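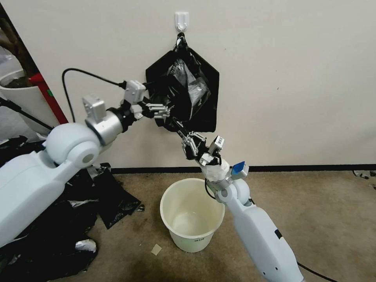
Pallton Town's forgotten full-back gets his own book, and a Saturday-best launch night at the ground

For release: September

I've spent a good chunk of my adult life trying to find out what happened to a left-back. That's the short version of how I came to write "Heinonen: The Long Way Round," which comes out this September from Callen Press, and I'm delighted to be able to tell you a bit about it.

My name is Viorica Bălan. I've had a seat in the main stand at Pallton Town since I was nine, and for most of that time there was a team picture in the corridor by the tea bar with one man in the back row who had no first name. All the others got an initial at least. He was just "Heinonen." I used to ask my dad about him at halftime, and my dad would say he was a good one, very hard, liked to go forward, and then he'd ask if I wanted a hot dog.

So who was he? He was a sailor's son who came to Pallton as a boy with his mother and two sisters, and he learned his soccer on the cinder lot behind the Pimari rope works (the lot is a tire shop now, I bought a set of winters there and bored the poor guy silly about it). The works had its own side, Pimari Athletic, and by the time he was old enough to shave he was in it. Pallton Town took him on as cover for the regular full-back, who promptly hurt his knee. Heinonen got the shirt and hung on to it.

He played 150 league games for the club. I know that number because I went through every match report in the county library, twice, and the second time I found one I'd missed, a wet away draw where the paper had spelled him "Hannigan." He scored in just one of those games, a free kick that the reporter called "optimistic," and I'm very fond of that word. The club let him go at the end of a bad season and he dropped down a level to be player-coach, then a scout, then the man who cut the grass. He was still cutting the grass at 44, and he turned out one last time for the reserves that winter when they were a man short on the coach.

I should say something about the years in the middle, as they're the part of the book I worked on hardest. There was a gap after he left Pallton where he drops out of the papers completely. I had two theories and they were both wrong. What cracked it was a box of letters his niece had kept, and she was kind enough to let me sit in her dining room and copy them out by hand over one very long summer. He wrote mostly about money and the weather, with a line or two on the game at the bottom. "We lost, I was kicked, the pie was fair." I could have read them forever! There are 34 of them printed in the book, with his spelling left as it was.

I've also put in a long chapter on the Pimari works team, who deserve a book of their own and probably won't get one. They changed in the boiler house. They won the District Cup with a goalkeeper who'd come off a night shift at six that morning, and the trophy sat in the paymaster's office for years with paper clips in it. If any of your readers had family at the rope works, I'd love to hear from them – there's a team photo on page one of that chapter with three faces I still can't put names to, and it's driving me up the wall.

Callen Press is printing 1000 copies to begin with. It's a hardback, with the match record in full at the back for people like me who turn to that first. The press has been wonderfully patient. I delivered late, and then I delivered again, longer, and they only sighed at me once over the phone.

The launch is at the Pallton Town clubhouse in September, doors at 7 p.m., and it's free to come in. I'll read a couple of short bits (the reserves game and the letter about the goat), and then we'll have an open floor for anybody who saw him play or had a parent who did. The supporters' choir has promised two songs, one of them clean. There'll be copies on sale at the bar, and I'll sign whatever gets put in front of me. The parking lot fills up early on the clubhouse side, so come in by the turnstile end if you're driving.

The club has also agreed to fix the team picture. It's coming down for a new caption, with his full name on it, and going back up in the same spot by the tea bar. I asked if I could hold the screwdriver and I've been told we'll see.

People keep asking me why I'd give so much time to a player who never won a cap, never got near a big final and was sold for what the paper called "a modest sum." I don't have a very grand answer. I liked him. He was kind to younger players and rude to linesmen, and he went back to the same ground year after year and did whatever job was going. There are men like that in the back row of every old team photo in the country, and I happened to sit next to this one's.

Review copies are ready now, and I'm happy to talk to local papers, radio, club programs, podcasts, school magazines or your uncle who collects cigarette cards. I can do most mornings and any evening when Pallton aren't at home. If you'd like to run one of the letters as an extract, ask Callen Press and they'll sort out which ones are free to use. They have scans of the two studio portraits as well, and of the match card from his debut, on which he's down as the linesman.

"Heinonen: The Long Way Round" by Viorica Bălan. Callen Press, hardback, out in September. Review copies, extracts and interviews through the Callen Press publicity desk. Launch night at Pallton Town clubhouse, 7 p.m., all welcome, kids too.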